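I bought the Protau gripper kit for our two-arm build in the shared workshop. Fitting took 55 minutes, and the screws were all in the bag. 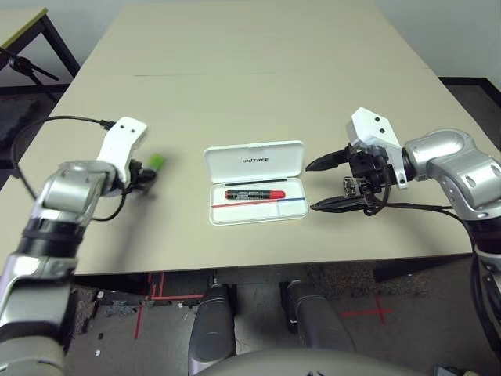 The fingers are long and pointed, so small things are no problem for me. Stiff cables are my complaint — I wish they were softer near the wrist.

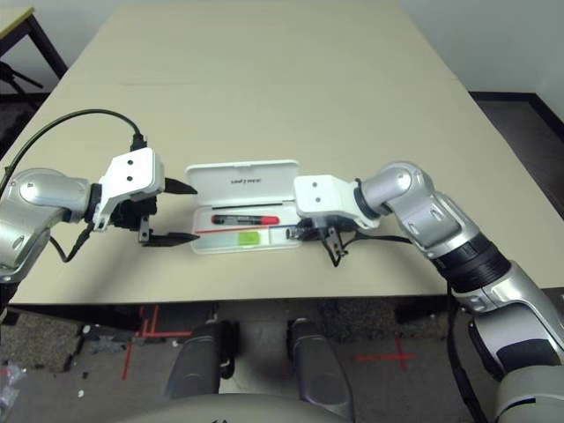
The manual has 41 pages and the wiring part is too short. Ekow Amoah helped me with it.
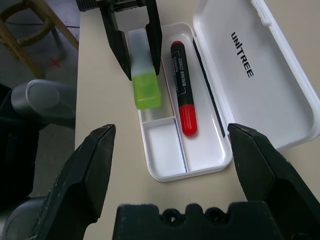
Turnthorpe Robot Club

I give four stars, and I would buy it again.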